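Keeping the Bakery Small: A Talk With the Owner of Willgate Bread

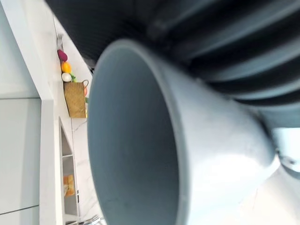
She started baking for the neighbors, she says, and she still thinks of it that way, even with 436 names on the standing order list. "People hear that number and tell me I should open a second shop. But then who would I talk to all morning?"

We sat at the back table with a rye loaf between us (she kept cutting me more, and I kept eating it). The shop opens at 7, but she is in by 4, and she has come to love that hour. "It's dark, the radio is low, the dough is doing its thing. I get my best thinking done then, and some of my worst!"

The rye is her grandmother's, from the Borkowska side of the family, and it took her most of a winter to get it right. "I must have thrown out 100 loaves. My dog got very picky about bread."

I asked whether she ever gets tired of it. She laughed and brushed the crumbs off the table. "In March, every year. Then the rhubarb comes in and I'm fine again."

Willgate Bread takes standing orders at the counter until noon.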